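3.2 Materials and layout of the word-building task

The word-building task was adapted from a spelling activity used in early literacy classrooms, where children set letter tiles side by side in a holder to complete a short word. We kept the classroom version as close to the original as we could and changed only the choice of words and the way the loose tiles are laid out at the start of a trial.

Each trial uses one holder and one set of square tiles. A tile carries a single lowercase letter. The sets were put together from stock already held at the Tindcombe site, and Nwosu and Serrano went through them in January to take out tiles with chipped corners or worn print. Letters that are easily confused when turned upside down, such as "n" and "u" or "d" and "p", were left out of the first word list and brought back in the second.

The word list contains 20 words of three to five letters. Words were kept if they met three conditions: they could be spelled from a single set, they did not form another common word when the letters were rearranged, and they were judged familiar by both raters (Akinola and Rustad). Words with a repeated letter were allowed. In those cases the two copies of the letter are interchangeable, and either one is accepted in either position. This matters for scoring, because an early draft of the protocol tied each position to a particular tile and marked a correct spelling as wrong when the copies were swapped. The rule was dropped after the first 10 trials and those trials were rescored.

Tile color was a point of some discussion. Giler and Kershaw sets both mix colors within a word, and color carries no information about the letter or its place. We considered repainting the tiles in one color but decided against it. Mixed colors are what children meet in practice, and a sorter who groups by color first and spells second is showing a strategy we wanted to be able to record. Color grouping is therefore noted on the score sheet but does not count as an error.

Trials start in one of two ways. In a full start, the holder is empty and all of the letters lie loose on the table. In a partial start, the first one or two letters are already in place, pushed up against the left end of the slot, and the remaining letters lie loose beside the holder. Partial starts shorten the trial and take away the question of which letter comes first. They also show the direction of spelling, which full starts do not. Figure 3 gives the layout for a partial start with the word "robot": the "r" and the first "o" are in the holder, and the other "o", the "b" and the "t" are on the table to its right.

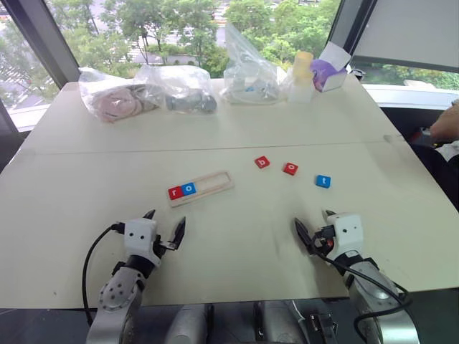
Figure 3. Partial start for the word "robot". Two tiles are in the wooden holder and three are loose on the white tabletop.

The holder is not squared to the table edge. A slight angle is accepted at setup, and a tile counts as placed when it lies within the slot, whatever the angle of the holder. Loose tiles are set down face up with space between them — touching tiles are separated before the trial begins — but they are not aligned in a row.

A trial ends when the last letter has been placed or when three minutes have passed. Gaps between tiles are tolerated as long as the reading order is clear. A letter placed upside down is scored as half correct. Full and partial starts alternate through the session, and the order of the words is shuffled for each session using the procedure given in Section 3.4.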